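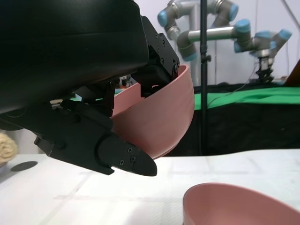
2 min read

How to find out whether a robot can put away your bowls

Posted by Indira Varghese, 2018-06-14

Every few months a friend sends me a video of a robot doing dishes and asks when she can buy one. My usual reply is to ask how many times they filmed it. If you want a better answer than mine, you can run a test yourself, provided you have an arm to run it on. The chore is moving bowls on a table. A four-year-old will do it for a cracker.

What you need

An arm with a two-finger gripper. A table. A few plastic bowls, all the same kind. Skip the ceramic until you trust the thing, and then skip it a while longer.

Step 1. Write down what "done" means

Do this before you switch anything on. Mine says: bowl is upright, inside the taped square, nobody touched it. Without that line on paper you will start giving credit for effort. I once passed a bowl that landed upside down on the grounds that it looked intentional.

Step 2. Choose one grip and stick with it

A bowl gives two fingers very little to hold. You can pinch the rim, one finger in and one out, or you can squeeze the whole bowl from the sides. The rim pinch suits thin plastic but lets the bowl swing. The side squeeze is steadier and needs more room than most kitchens will give you. Pick one for the whole test. 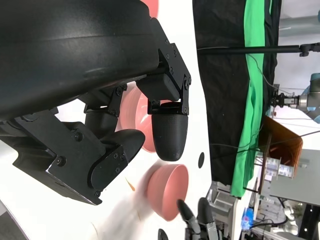
Start slow. Bring the fingers down at a quarter of full speed and stop just above the rim. If they aren't lined up there, they won't be lined up lower down either, and you'll be pushing the bowl across the table like a curling stone.

Step 3. Run 20 tries and change nothing

This is the hard part, for you. The arm doesn't mind. Put the bowl back by hand after each try, a little off from where it was, and keep your fingers away from the settings. Write "yes" or "no" each time. "Almost" goes under "no."

Step 4. Now make it a real table

Add a plate. Put some food on it, toy or otherwise. Leave a cup on its side, the way cups are left in houses where people live. Run the same test again.

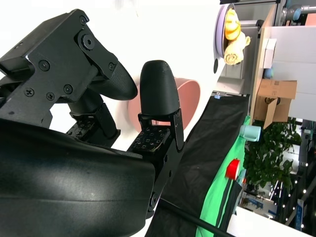 My own scores dropped hard at this stage, on both the Avora setup and the older Pasden one. The bowl was no harder to hold. Getting to it was the trouble, with things to bump on the way in and more of them on the way out.

Step 5. Do the dull math

Say your arm manages 1000 bowls with 2 drops. That's a fine score for a demo and a poor one for a restaurant, where somebody has to stand by with a broom. Then time a person doing the same job and write that number next to yours.

So can it do the chore yet? On a clear table, slowly, with me nearby, yes. I'll rerun all of this in November on the Keltska gripper. Until then I'm putting away my own bowls.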